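Running a Cap-Sorting Station at an Open Day

These notes cover the soft-goods station we run for visitors at the Grusside workshop each May. The task is fixed: an arm with a two-finger gripper picks baseball caps off the floor and stacks them. It looks easy from the visitor side and takes most of a morning to set up, so start early. Ezequiel Carrillo wrote the first version of this page. Yatziri Nava and I have revised it after the last visit.

What you need

One arm with a parallel gripper and a wrist camera. Baseball caps, mixed colors, with structured crowns if you can get them. Barrier tape. A laptop running the Bekuveck control panel, with the screen facing the operator. A second screen for visitors, showing the wrist view only. Spare fingertip pads.

Set the floor

Sweep first. Grit under a fingertip will trip the contact check. Mark the pick area with four small tape corners and keep the tape outside the camera's working view. Check glare at the same hour you expect visitors. On a shiny floor, the bright patch moves through the day, and a threshold tuned at 9 a.m. can be useless by noon. If the patch lands inside the pick area, lower the exposure before you touch anything else.

Set the gripper

1. Home the arm and open the fingers fully.
2. Set closing force to 12 newtons. Buckram crowns tolerate more, but a soft cap will fold in on itself and slip.
3. Set approach speed to 20 percent. Visitors stand closer than they should.
4. Set the descent to stop on contact. Do not use a fixed height — caps on their sides sit at a different level from caps lying crown up.

Lay out the caps

Start with caps spread apart and a clear strip of floor between them. Once ten clean picks are logged, let them touch or overlap. Dark caps are worth including from the start. On black fabric the panel seams give the detector very little to work with, and it will often fall back on the outline.
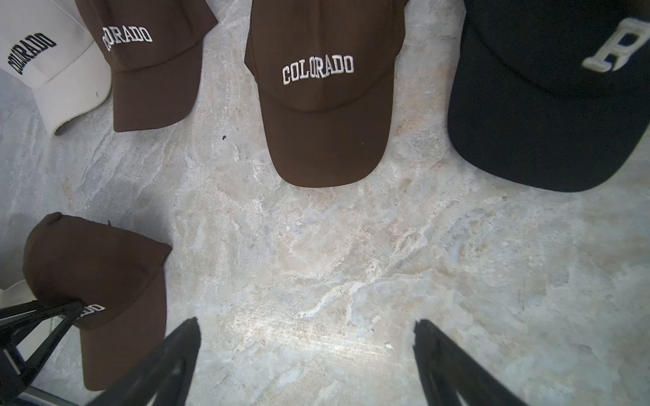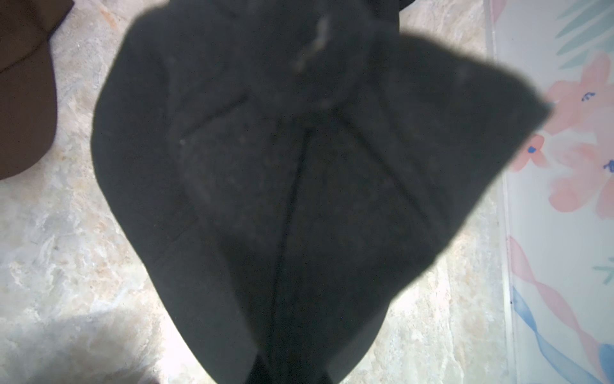
Wrist camera views from the cap station, Grusside.

Choosing the grasp point

The default planner aims for the middle of the largest visible blob. For a cap that is usually the top of the crown, where the fingers have nothing to pinch. Switch to edge mode and rank the candidates in this order: brim edge, side of the crown, back of the cap. Brim picks hold well but let the cap swing, so add a pause of 400 milliseconds after the lift before any sideways move.

If two caps overlap, take the upper one. The planner gets this wrong when both are the same color. Maricruz Rosales added a manual override for that case, on the F6 key. The operator clicks the point and the arm does the rest.

Running the demonstration

Keep groups to 12 people. A full cycle with narration takes 22 minutes, and the next group can wait at the Dudek bench. Say what the arm is about to do before it moves. When a pick fails, leave it on the screen and let the arm retry once. If the retry fails, open the fingers, back off and move to another cap.

Questions about speed come up in every session. Answer with the approach setting and offer one faster run at the end, with the group behind the tape.

Common faults

Fingers close on nothing: the depth offset has drifted. Rerun the two-point calibration.

Two caps lifted at once: the closing point is too deep. Raise it by five millimeters.

Arm stops in mid-descent: contact check triggered early. Clean the fingertips and look for a loose pad.

Planner picks a floor pattern: raise the minimum blob size. Jacinto Tovar keeps a tested settings file for patterned floors, saved under Astthorpe on the shared drive.

Packing up

Park the arm, cut power at the cabinet, then collect the caps. Replace the fingertip pads if the edges have gone smooth. Write the number of failed picks in the station log along with the exposure value you ended on.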